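How I set up a folding table for laundry day (and keep it from wobbling)

Last updated 2/6/24

I put off buying a folding table for the laundry for years. I folded on the bed, I folded on the couch, I folded on top of the washer with one hip holding the basket up, and then I complained about my back all evening. What finally got me moving was a pile of fitted sheets that slid off the couch and onto the dog. So I bought a long, narrow folding table, and I've been fiddling with how I use it ever since. A few of you asked how I do it after I mentioned it in the comments on the sock post, so I've written the whole thing out properly.

What you'll need

A folding table (long and skinny is best for a laundry, wide ones eat the whole room)
A tape measure
Masking tape
A few felt pads or thin bits of cork
A damp cloth and an old towel
A second pair of hands, if you can get one

Picking the table

Mine is a Momileo, and I'm not going to pretend I did a lot of research. It was on the clearance shelf at Custer Home & Hardware and it fit in the back of the car. I looked at an Ekora one as well and liked the colour better, but the legs had a plastic catch that felt a bit flimsy in the shop and I'm hard on things.

Go for cross-braces under the top if you have the choice. My first folding table (a hand-me-down, long gone) had straight legs with nothing between them and it swayed every time I leaned on it to do a pillowcase. Also check the height with your own body, in the shop, even if you feel silly. Stand at it, put your palms flat on the top, and see whether your shoulders creep up or your back starts to curve. If you're tall, most of them will be too low for you. I'll get to that.

Measuring the spot

Before the table comes out of the box, mark where it's going to live. I run masking tape along the floor for the long sides and the two ends, and then I leave it there overnight and walk around it. You find out pretty quickly if you've blocked the path to the back door!

The bit people forget is the doors on the machines. If you have front loaders, open them all the way and have a look at how far they swing. Mine are stacked, so there are two doors to think about, and the top one comes out at just the right height to clip you on the ear. I keep the near end of the table well clear of both. You want to be able to stand in front of the dryer with the door open, turn, and drop an armful on the table without taking a step. One step is fine. Three steps and you'll start dropping socks.

I like the table running parallel to the wall, with enough room behind it for me to squeeze through sideways. You could push it right up against the wall and gain some floor, but then you can only fold from the one side, and sheets are miserable that way.

Opening it up

Lay the old towel on the floor first. We have wood floors with a pattern I'm very fond of, and I put a scratch in them the very first time by dragging a metal leg across. Lesson learned. Lay the table on its side on the towel, open one set of legs, then the other, and push each brace down until it locks. Don't trust the click. Give each leg a shove with your hand and make sure nothing folds back on you.

Then stand it up. This is where the second person comes in. You can do it alone (I have, swearing the whole time) but it's a long awkward thing and it's so much nicer with somebody on each end. Lift together, put it down together, and don't slide it.

Getting rid of the wobble

Right, the part I get asked about most. Nearly every folding table wobbles a bit and nearly every floor is out of level somewhere, so you get to deal with both at once.

Go to the far end and lean over it with one hand flat on the top. Press down on one corner, then on the other, and watch the legs while you do it.
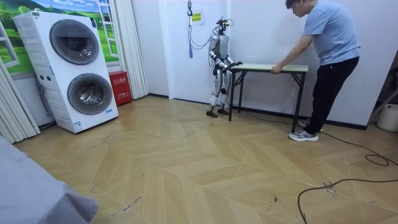
You'll feel which corner is sitting high. Usually it's only the one. Slip a felt pad under that foot and press again, and if it still rocks, add another pad or swap to cork, which squashes less. Do this at both ends, then go back to the first end and check it again, as fixing one will sometimes throw off the other. It takes me 8 minutes when I'm in a good mood.

If the rocking is side to side and not corner to corner, the pads won't help. That's a brace that hasn't locked, or a loose screw up where the legs meet the top. Flip it back onto the towel and have a proper look.

If it's too low

I promised I'd come back to this. If you're bending at the waist to fold, you'll feel it by the second load. Bed risers work nicely as long as the feet of your table sit properly down inside the cup, so take a leg measurement with you when you go shopping. I tried a set from Vrettos and they were good and grippy, though a bit wide for skinny legs and I ended up stuffing some cork in around them. Raise all the feet, obviously, and then do the wobble check again from the start. Sorry.

The other option is to leave the table where it is and save the tall jobs for somewhere else. I still do big blankets on the bed.

How I use the space

I work from the dryer end outwards. Everything lands in a heap at the dryer end, I stand in the middle and fold, and the finished stacks go down to the far end in the order they'll be put away. Towels last, as the linen cupboard is the closest. I keep a strip about as wide as my hand bare along the front edge so nothing gets nudged off by my elbow.

Sheets get the whole top, so I do those first, before there's anything else on there. Lay the fitted one face down, tuck the corners into each other, smooth it out from the centre and fold in the long sides. A long narrow table is brilliant for this. It's pretty much the width of a sheet folded in half and then in half again.

Odd socks go in a bowl. I don't look at the bowl until May.

Wiping down and putting away

Pale tops show every bit of lint and every smear of stain remover, so I go over mine with a damp cloth before I start and dry it with the towel. Don't skip the drying or you'll have a lovely damp patch on the first shirt. Stain remover left sitting will mark some tops for good, so put the bottle on a saucer.

If your table has to be packed up between washes, take the felt pads off and stick them to the underside so they don't wander. I pencilled a tiny number on each foot and the same number on each pad, and now I can put the whole thing back up in one go without redoing the wobble check. It does mean setting it down in exactly the same spot, so I've left a little corner of masking tape on the floor by the wall. My family has mostly stopped peeling it up.

I'm going to try a strip of non-slip shelf liner on the top next, as slippery pyjamas keep skating off the pile. If you've already done that, tell me in the comments whether it picks up fluff.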